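2022-05-17
Bench 2, kitchen cell. Budget notes, part whatever

Okay, the spending window closes before I get back from leave, so I'm writing the whole wish list down in one go and people can scribble on it. Sioned Rowlands wants one number from me and a ranked list. I have several numbers and a lot of feelings, so let's see how far I get.

Cell as it stands this morning:

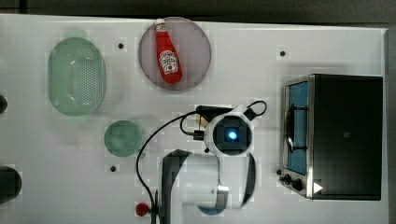
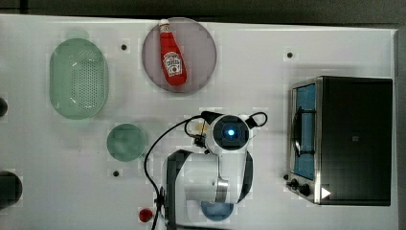 Kitchen cell from overhead, both shots: ketchup on the plate, colander and small green dish on the left, toaster oven on the right.

So. What do we want to spend money on?

1. Second arm. I keep going back and forth on this one. The obvious plan is to buy a twin of what we have and put it on the other bench, same table, same props, so two people can work at once. Skamov quoted us for one in February and the quote has lapsed, so I've asked for a new one. I'd be surprised if it comes back lower. They also want to sell us their extended service plan, which I'd skip for year one and look at again after (we do most of our own wrenching anyway, and the one time we called them it was a loose connector).

The other option is Villa, who have a smaller arm for a good bit less. I like it! It's light and the demo was fun. But the reach worries me. We like having the oven at one side and the dishes way over at the other, and with the short arm everything would have to scoot in toward the middle. Then the layouts don't match between benches and we've lost half the reason for a second one. I'm leaning Skamov. If anybody has used the Villa one for more than a demo, come find me.

2. Cables. Not glamorous, I know. The black cable down the side of the arm has a lot of slack in it, and there's that loop up by the wrist too. I want proper cable clips and a sleeve for the long run. Feltico sells a kit that's sized for this and it's cheap enough that I'm just going to order it on the bench card. Might get two kits so the new arm has one waiting. Also a spare wrist cable, because the lead time on those was awful when I checked.

3. Gripper spares. Pads mostly. We have no system for this, we just notice when one's worn and then everyone looks in the same drawer. Proposal: a pack of 17 (that's how they come, don't ask me) and a sheet taped inside the drawer lid where you mark off what you took. One spare pair of fingers as well.

4. Oven. The toaster oven stays. I had it down for replacing and talked myself out of it. What I do want is a second one of the same model while they're still being made, because changing ovens means redoing all the door work, and the handle on the one I looked at in the store was a totally different shape. Please don't let me buy a nicer one.

5. Dishes and food props. I'd like nine more pieces here, all household stuff. More plates in colors that stand out on a white table, another colander or two in different sizes, a couple of squeeze bottles that aren't ketchup (mustard? dish soap?). This can come out of consumables and doesn't need to go on the big form. I'll do a store run when I'm back.

6. Table. Mesholm will make us another top with the holes drilled to match this one, if we send them a drawing. We do not have a drawing. Somebody (me) has to get under there with a tape measure and make one. They said they could start once they have it and wouldn't commit to more than that. I'd go for the same white finish. Ask them for a price with and without legs — the legs we could probably scrounge from storage.

7. Overhead view. I'd like to budget for a better mount up there, with less fiddling every time we change the height. Low on the list, but if there's money left at the end this is where I'd put it.

Now the number. Everything except the arm and the table, so items 2 through 5 plus the mount, comes to $2,423 before shipping. I've rounded nothing and checked it twice. Table is a question mark until Mesholm answers. Arm is its own line and needs its own sign-off, so Sioned, please treat it separately and don't let the small stuff wait for it.

Ranking, if I had to do it right now: cable kit and spare cable first, then pads and fingers, then arm, table, second oven, props, mount. Arm and table really go together. No point having one sitting in a crate waiting for the other. I've seen that crate and it makes a very expensive footstool.

Things I haven't figured out:
- Does a second cell need its own breaker? Ask facilities before we sign for the arm.
- Does the new arm come with its own stop button or is that an add-on? It wasn't clear on the February quote.
- Where do we put the desk that's over there now?
- Shipping on the arm. Last time it was a separate invoice and it surprised everyone.

To do before leave: measure table holes, email Mesholm, order the Feltico kits, nudge Skamov again. Add comments under this entry please, initials next to them so I know who to bug.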